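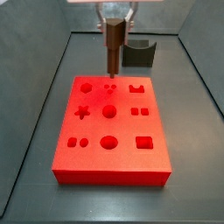
Search this title Go

Chapter 5
How Farm Policy Is Made

16/09/2019 | Pundameck Open Texts, Agriculture Desk

Farm policy in the United States is written in several places at once. Congress passes a farm bill that sets the main programs and the limits on spending. The Department of Agriculture then writes the rules that put those programs into effect. States and counties add rules of their own on land use, water, and animal health. A grower deals with all of these levels, often in the same week.

This chapter follows a policy from its first draft to the farm gate. It uses the case of Neltside, a grain and dairy county with 610 farms, where the county board considered a plan to pay landowners for keeping grass strips along streams. The Neltside plan drew on federal conservation money but was run by a local office, and the two sets of rules did not always agree. Of the farms in the county, 266 applied in the first year.

Section 5.1 explains how a farm bill is divided into titles and why nutrition programs and crop programs are placed in the same law. Section 5.2 describes rulemaking, including the public comment period. Section 5.3 turns to trade and considers how a tariff placed on one crop can change planting decisions for another. Section 5.4 returns to Neltside and reviews the contract used there, which was first drafted for the neighboring Geddes district and ran to 24 pages.

Students should have read Chapter 4, on price supports, before they begin. The Pustov tables at the back of the book list the terms used for acreage, yield, and base payments.

Key terms: appropriation, authorization, base acres, comment period, cost share, title

5.1 The Parts of a Farm Bill

A farm bill is a law that covers many subjects and must be renewed every few years. Each subject is placed in a title. The commodity title deals with payments to growers of certain crops. The conservation title deals with soil, water, and wildlife habitat. When a bill expires in October and no new one has been passed, some programs continue under earlier law and others stop taking new contracts.

Filed under: Textbooks > Agriculture > Policy and Government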